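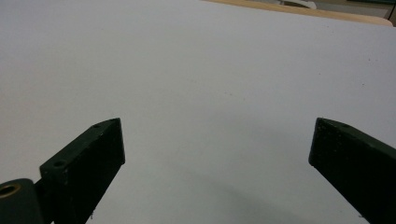 Last updated: May

3. The white surface, and what people did with it

I should say up front that I didn't set out to write a whole section on a tabletop. My plan was to study how people lay out small parts when they share a work table (who takes which corner, where the scissors end up, that kind of thing), and the table was just going to be the place where it happened. Then Carleen Halliday read my first batch of notes and pointed out that I'd written the word "white" on nearly every page. People kept bringing it up. They wiped it, they apologized to it, one of them asked if she should take her rings off. So the surface gets its own section, and the layout results have moved to Section 4.

3.1 The room and the sessions

All the sessions took place at Whitcombe, in the back workroom, on one long table that seats six if everybody is friendly. The tabletop is white. On about half the days I put large sheets of white paper over it and taped them down at the corners, and on the other days I left it bare. I had 20 participants, most of them regulars from the model-making and sewing evenings, and each one came for a single session of 90 minutes. They worked on whatever they'd brought. I didn't assign a task, which Keith Kereama warned me would make my life difficult at the coding stage, and he was right, but I still think it was the only way to see ordinary habits. Give people a kit and they'll follow the kit.

Before every session I wiped the surface down or laid fresh sheets, and that was the full extent of my preparation. I did not try to get it perfect. Dust settles on white faster than you'd believe, and Figure 1 is a fair picture of the sort of "clean" I mean: a plain surface with nothing printed or drawn on it, and a few tiny dark specks if you go looking. I left specks like that alone all the way through the study. In an early trial I had gone after every one of them with a damp cloth, and the two people who came that evening behaved as though they'd been let into a museum.

Figure 1. The white surface, close up. The specks are dust. Note how the white grays toward the lower right, where the shadow falls.

3.2 Light, and why "white" is a slippery word

The shading in Figure 1 deserves a few lines of its own. I'd been writing "white" as if it were one color, and it really isn't. Under the workroom lights the surface comes out cool, a little bluish, brighter in one area and grayer in another, and that's before anyone leans over it. Once you have six people with elbows and sleeves, there are soft shadows everywhere and they never stay put!

Participants noticed this more than I did. Several of them shifted their work a few inches over the session, always toward the brighter part, and when I asked about it afterward most had no memory of moving. Ebony Trevaskis, who helped me code the notes, started calling this "drift," and we kept the word. We marked a drift whenever somebody's main pile ended the session somewhere clearly different from where it began. By that measure 13 people drifted. I had expected the paper days to come out differently from the bare days here, and they didn't, or at least not in any way I'd want to defend in front of a statistician.

What did differ was the direction people gave as their reason. On paper days they talked about wrinkles and edges ("I didn't want to be on the seam"). On bare days they talked about glare. I can't tell you whether either thing was really driving them. I suspect they moved first and came up with the story when I asked, which is a problem with asking.

3.3 Crumbs, threads and other small stuff

Now the part I enjoyed most. On a dark or patterned table, small scraps vanish, and people let them. On white, every thread end shows up, and it seems to bother people in very different ways. I'd sort what I saw into three loose habits, and I do mean loose, as plenty of people switched halfway through.

The sweepers brushed scraps aside with the edge of a hand, usually toward the middle of the table, so that by the end of the evening there was a sort of shared ridge of fluff that belonged to everyone. The pickers lifted scraps one at a time and made a neat little heap near their own stuff. And the leavers didn't do a thing until somebody nearby began to clean, at which point they joined in with great energy.

I'd love to tell you that paper made people messier. That was my hunch, since paper can be rolled up and thrown out with everything still on it. A few people did treat it that way from the start, and one man trimmed a whole sheet of balsa straight onto it and never looked down. But others were more careful with the paper than they were with the bare top, and when I asked, they said they didn't want to mark it. Carleen Henare had used the same roll at Patisside for pattern drafting and told me she'd seen exactly that: people who will happily scratch a table get shy about a blank sheet. I don't have a good explanation. It may be that blank paper looks as if it's waiting for something.

3.4 Where things got put down first

One last observation before the layout results. With no lines, grid or place mats to go by, where does the first object go? I wrote this down for every participant, and the answer is mostly "right in front of me, then a bit farther away." People set their first item close, looked at it, and pushed it out to make room. The second item nearly always lined up with the first, even when neither one had a straight side.

I ended up with 300 noted placements across the whole study, first items and later ones together, and they're the basis for Section 4. The coding there is shared between Ebony and me. Jordan Fothergill went over the ones where we disagreed, with a lot more patience than I had by then. If you only care about the scissors, you can skip ahead to 4.3.

A limit worth keeping in mind: this was one table in one room. I have no idea how any of it would hold up on a gray top, or on a white one near a window, and I'd be glad if somebody tried it.

Related items
Sharing a cutting table: notes from the Patisside evenings
Thread ends and who picks them up
Hevitz workroom study, part one: seating
Lighting for small handwork at Clevow
Section 4: Layout and the first object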